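Pensions corner: the Livton annuity desk is open

It's been a busy spring for the members' pension scheme here in Etstead, and I'm so pleased to say that the new annuity desk at Livton is finally up and running! If you've got a pot built up and you're wondering how to turn it into a regular income, this is the place to start (and yes, you can still come if retirement is years off).

Hauwa Tijani looks after the desk and will go through your options with you: a level income, one that rises each year, or one that carries on for your partner after you die. Bring your latest statement and your National Insurance number. Sessions are free to members and you can book as many as you like.

We had 3108 members at the last count before October and now we're at 3576, which is a lovely jump, and a big hello to everyone who came over from the Chukwu scheme. Your old pots should show on your online account by now. Do check the spelling of your name, as a few went astray in the move. 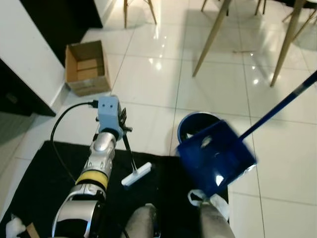
Dates and forms

The first open morning is on April 29, 2023, upstairs at Cuko House, with 200 places and tea from the start. Nomination forms will be on the table by the door, so please fill one in if you've married, moved or had children lately. It takes two minutes and it really does help your family later on.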